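Programs | Grants | Partner Updates | Contact

Updates > Community Projects > Surkum Repair and Sewing Room

4 January 2022

Hi Karine, and hello to everyone at Engelbrecht who reads these,

Well, we made it through the fall! I promised you something shorter than the October update, so I'll try, but there's a lot I want to tell you.

The big one first. The evening mending classes are full. We planned for one group and ended up running two, because people kept bringing a sister or a neighbor along (and who's going to send a neighbor home?). Lesego Potgieter teaches the hemming and zippers, and I do bags and straps, which is mostly me saying "slower" over the noise of the machines. We have five machines working now and one that eats thread. It's going back to the shop this month.

Your money went mainly to fabric, needles and the rent on the back half of the Wotden building. The rent went up by 230 in the fall, and I've covered that out of the bag sales so far. I don't love doing it that way — it's the same money I wanted for a decent cutting table.
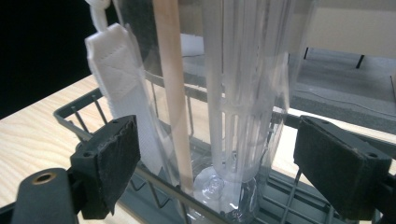
Pieter Motaung wrote to me after the last class that he'd rather see us drop the bags for a while and put those evenings into coats, which is what people bring in once it gets cold, and that he would give up his own spot in the bag group to make it happen.

I went back and forth on that one. He's right about the coats. But bags are where beginners get brave, so for now I'm keeping one bag evening and handing the other over to linings and buttons. We'll see how it goes by spring.

What didn't work: the Saltari pickup point. We left a drop box there for nine weeks and got mostly socks. I've brought it home.

Still to come is the 1,000 we set aside for the cutting table and better lights. I have one quote and I'm waiting on another, and I'll send you both before I spend anything.

Talk soon,
Lizelle Coetzee

Filed under: Grantee letters, Textiles and repair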